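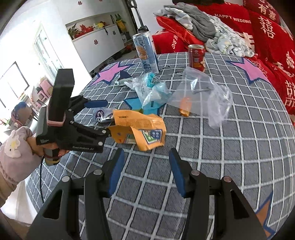
Bettlaken

Ein Bettlaken (auch Betttuch, in Österreich und der Schweiz Leintuch) ist ein Stück Heimtextil, das über die Matratze gelegt oder gespannt wird. Es schützt sie vor Schweiß, Hautschuppen und Flecken und bildet zusammen mit Bettbezug und Kissenbezug die Bettwäsche.

Formen

Unterschieden werden das glatte Laken und das Spannbettlaken. Das glatte Laken ist ein rechteckiges, an den Kanten gesäumtes Tuch, das an allen Seiten unter die Matratze geschlagen wird. Das Spannbettlaken besitzt abgenähte Ecken und einen Gummizug, der entweder rundum oder nur an den Ecken eingearbeitet ist. Bei hohen Matratzen muss die Steghöhe des Lakens zur Matratze passen, sonst rutscht der Stoff beim Liegen heraus.

Material und Bindung

Am weitesten verbreitet ist Baumwolle, daneben werden Leinen, Mischgewebe und Mikrofaser verarbeitet. Renforcé und Perkal sind in Leinwandbindung gewebt und fühlen sich glatt an. Biber ist ein aufgerauter Stoff für die kalte Jahreszeit. Jersey wird gestrickt und gibt nach, weshalb er vor allem für Spannbettlaken verwendet wird.

Musterung

Bis weit in das 20. Jahrhundert hinein waren Laken im Haushalt überwiegend weiß und ließen sich kochen. Mit farbechten Druckverfahren kamen Streifen, Karos und figürliche Motive hinzu. Häufig wird ein ruhiger Grund, etwa Grau mit weißem Gitter, mit größeren Einzelmotiven wie Sternen in Rosa oder Orange kombiniert. Muthu Gounder ordnet solche Dessins in seiner Übersicht zur Bettwäsche den »Streumotiven auf Raster« zu. Der Musterkatalog des Herstellers Laaksonen führte 98 Lakendessins, darunter nahezu 10 mit Sternen.

Nutzung außerhalb des Schlafs

In kleinen Wohnungen dient das Bett tagsüber oft als Sitz- und Ablagefläche. Getränkedosen, Kleidung und Geräte liegen dann unmittelbar auf dem Laken. Manche Haushalte breiten dafür eine Tagesdecke aus, die sich seltener waschen lässt, das Laken aber sauber hält. Flecken von zuckerhaltigen Getränken werden zuerst mit kaltem Wasser ausgespült.

Pflege

Bettlaken werden meist alle 2 Wochen gewechselt, im Sommer auch öfter. Weiße Baumwolle verträgt in der Regel 60 Grad, bedruckte Ware wird auf links gewaschen und je nach Etikett bei niedrigerer Temperatur. Spannbettlaken lassen sich flach zusammenlegen, indem die Ecken ineinandergesteckt werden.

Siehe auch: Bettbezug, Matratzenschoner, Tagesdecke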